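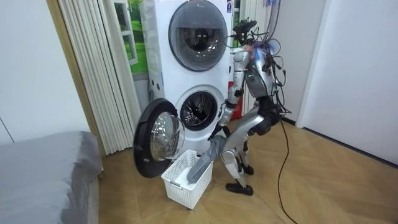

Getting Enau to load the washer, part two

Okay, so part one ended with Enau standing up by itself and me eating cold pizza on the floor. Now for laundry! You'll need a robot that can already balance while bending, a basket, and a front loader with a door that stays put once you swing it open. I did all of this in our spare room, where the stacked machines live, and I never went near the water or the start button.

Step 1: Set up the floor

Open the lower door all the way and slide the basket right up in front of it. Once you like the spot, mark the basket corners with tape. I skipped the tape for my first few tries and kept wondering why the reach was off (it was me, kicking the basket). Route the long cable behind the robot, well away from its feet, and leave plenty of slack.

Step 2: Teach the bend

Start with the hips, then the knees, then the arm. I went arm first and Enau kept tipping forward. Cap your joint speed at 70 percent of normal while you're tuning, and have a second person on the stop switch. Mine was Rawan Zoubi from the Drirenwood workshop, who has much faster thumbs than I do.

Step 3: Grab one thing

Pick something long and plain. Socks are evil, save them for later. Close the fingers, wait 2000 ms, then lift. That pause made a huge difference for me, because the cloth gets a chance to settle into the grip before the arm starts moving.
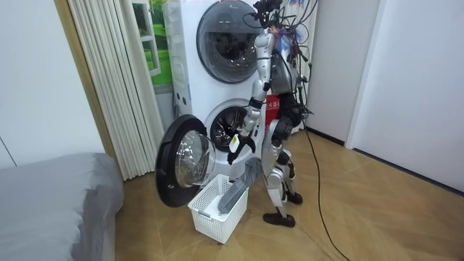

One gray garment in the gripper, between the basket and the lower drum.

If it slips, go lower on the next grab before you try squeezing harder. My grasp script is 543 lines now and most of that is me handling slips, so don't feel bad if yours gets ugly too.

Step 4: Into the drum

Save a waypoint just outside the opening and make the arm stop there every single time. Then go straight in, let go, and come straight back out.

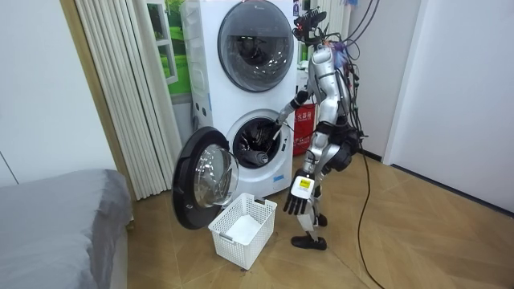 I keep the other arm down by the side for this part, which leaves one less thing to bump into the machine. Dark clothes were harder for my vision setup than light ones, so add a lamp if your room is dim.

Step 5: Tuck in the stragglers

Something will always hang over the lip. I wrote a little tuck routine that brings both hands up to the opening, and I run it slowly. Watch the rubber gasket, fingertips love to catch on it! 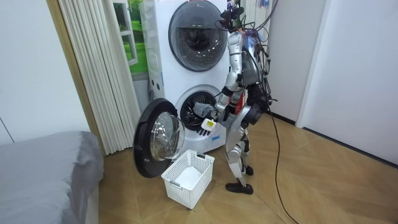

Step 6: Save your settings

Copy the waypoints and speed limits somewhere safe before you change anything else. I lost a whole evening of tuning by overwriting mine. Next time I'm trying towels, and then maybe the socks.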